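3.2 Resting time and layer height

The result that pleased us most came from the cheese pastries. We rolled 38 sheets of frozen dough to the same thickness, filled them and left them in the fridge for 7, 20 or 60 minutes before baking. Sheets rested for 60 minutes rose higher and far more evenly than the rest – a lovely clear difference that showed in every batch, including the ones folded by our least practised helpers.

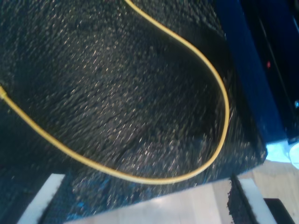 Figure 4. Yellow cable looped across a black, speckled surface.

Butov and Ramanauskas found much the same with butter dough made by hand, though their ovens ran hotter than ours. We were delighted to see it hold for shop-bought sheets too! Bo-ram Won repeated the Thursday bake in the Parklow kitchen with a spinach filling, and the layers again stayed 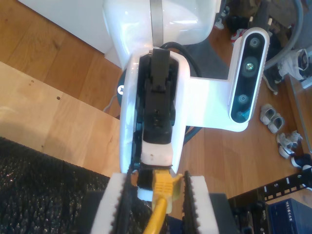 separate right to the middle. Wetter fillings did soften the base, and the Cloltitz method of brushing it with egg white helped only a little. Tasters returned 568 score cards in all, and the scores for crispness are given in Table 3.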